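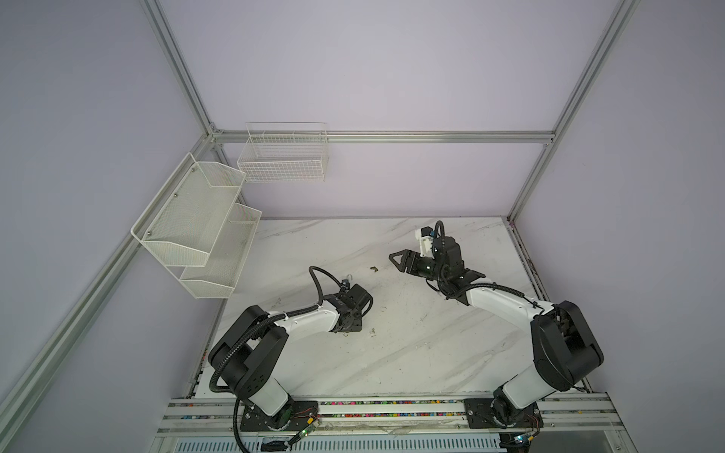

**Water hardness and the Rastport supply change**

The Rastport treatment plant switched its main intake from the reservoir to the Teuber well field in November. Well water in this district carries more dissolved calcium and magnesium than surface water, and members on the east side of the network have reported scale on kettles, shower heads and faucet screens.

Readings taken at the Trenon pumping station before the switch gave a total hardness of 70 mg/L as calcium carbonate. The current figure is 169 mg/L. Water in that range is classed as hard. It is safe to drink, and the plant has not changed its chlorine dose.

Households with a tank water heater will see the largest effect. Scale forms fastest on hot surfaces, and a coated element takes longer to bring the tank up to temperature. Settings to check:

- Thermostat at 120°F. Scale builds up more quickly above 140°F.
- Drain valve opened once every six months until the water runs clear. Turn off the power or gas first and let the tank cool.
- Anode rod inspected at the next service visit.

Dishwashers with a built-in softener need the hardness dial reset by hand. Most dials are marked in grains per gallon. Divide the mg/L figure by 17.1, which gives 9.9 for the present supply, and set the dial to 10. Machines without a softener can be run with a rinse aid.

Whole-house softeners set up under the old supply will now run out of capacity sooner. A unit on a timer should be reprogrammed. A metered unit, such as the Tarix models sold locally, needs only the new hardness value entered in the setup menu. Softened water contains added sodium, so many owners leave the kitchen cold tap on the untreated line.

The Teuber wells are licensed for 800 gallons per minute combined. The east side network has 828 service connections, all of them now on well water. Connections west of the rail line still receive reservoir water and need no adjustment.

Free test strips are available at the Rastport office counter until 4:30 p.m. Bring a cold water sample in a clean, lidded jar if you would like the staff to run the test for you.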